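Support Library > Manipulation > Gripper Evaluation
Last updated: January 17, 2026

Section 4. Comparing Grippers on Laundry Loading Tasks

4.1 Purpose

This section describes how to compare two grippers on the Bodthorpe arm using ordinary laundry and a front-loading washing machine. It applies to the Mellon two-finger gripper and the Graseck soft-pad gripper. Other grippers may be tested by the same method, provided that their mounting plates have been approved under Section 2.

The procedure takes place with the washing machine switched off at all times. It does not cover operation of the machine's controls or the closing of its door.

4.2 Before You Begin

1. Confirm that the arm controller is running Tse release 712 or later. Earlier releases do not store finger position with each grasp record.

2. Switch off the washing machine and open its door as far as the hinge allows.

3. Place the source basket on the floor beside the robot's working arm. The rim must be within reach without the elbow passing its soft limit.

4. Select the clothing for the test. The standard load consists of shirts, trousers and one towel. Remove belts and empty all pockets.

5. Walk the full path of the arm and check for cables, floor outlets and other baskets. Route any loose cable away from the base before power is applied.

CAUTION: Keep hands clear of the drum opening while the arm is enabled. The emergency stop must remain within reach of the operator throughout the test.

4.3 Fitting and Calibrating the Gripper

1. Power down the arm and wait for the status light to go out.

2. Attach the gripper to the wrist plate and tighten the four screws in a cross pattern.

3. Restore power and select Tool > Identify. If the controller returns code 1703, the gripper has not been recognized. Reseat the wrist connector and repeat this step.

4. Run the open-and-close routine three times with nothing between the fingers.

5. Set the closing speed to 59 percent for both grippers. Do not change this value between trials.

NOTE: The soft pads of the Graseck unit pick up lint – wipe them with a damp cloth after each load and allow them to dry before continuing.

4.4 Running the Comparison

1. Place the standard load in the source basket. Do not fold or arrange the items.

2. Bring the gripper down at the edge of the basket with the fingers open.

3. Close on a single fold of cloth. Dark clothing may be difficult to separate in the head camera view; where this occurs, use the wrist camera to confirm the fold before lifting. 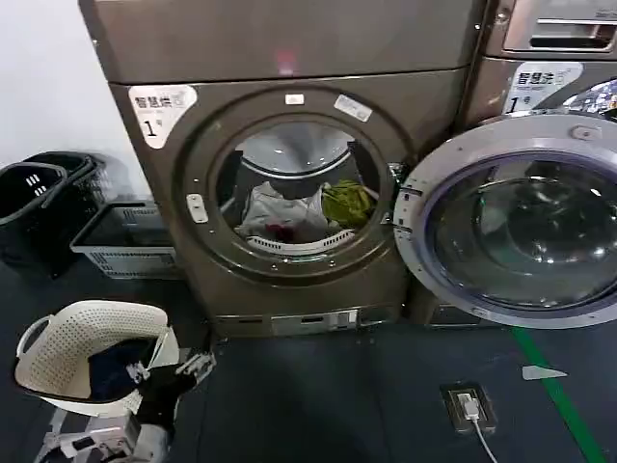

4. Raise the item slowly until it clears the rim. If a second item is caught with it, record a double pick and continue.

5. Move to the drum opening, extend the fingers past the rubber gasket and release.

6. Repeat until the basket is empty or the controller reaches the trial limit of 600 seconds.

7. Change the gripper as described in 4.3, return the load to the basket and run the trial again.

CAUTION: Do not pull against cloth caught on the gasket or door hinge. Stop the arm, open the fingers by hand control and free the item.

4.5 Recording Results

Enter the following for each trial: gripper model, items loaded, double picks, drops and operator stops. Drops inside the drum are counted as loaded. Drops between the basket and the machine are not, even if the arm later recovers the item.

Results from different washing machines should be kept in separate files. Door height and drum angle affect the approach path, and the Tse report tool does not correct for either.

For replacement finger pads, see Section 7.

Shares: 6 | Comments: 2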